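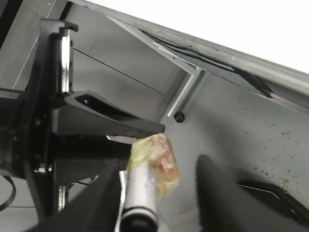 How many examples does a learning system need before it picks things up well? Shobha Rajan's group at Salian started with 48 and is now past 2000 for a single task.

Print this page | E-mail this page
Search this site Go

13 May 2020
By Malou Kvaran

I'd pictured Shobha typing code all day, but no, mostly she steers the arm by hand, over and over (and over!). "You do it badly on purpose sometimes," she told me. "It has to see a crooked approach and a way out of it."

Soft stuff is her favorite. "A block is a block. Plastic bags never sit the same way twice, so I want loads of those."

I asked what gets thrown out. She laughed. "In January we dumped 700. I'd been rushing and every grasp looked the same."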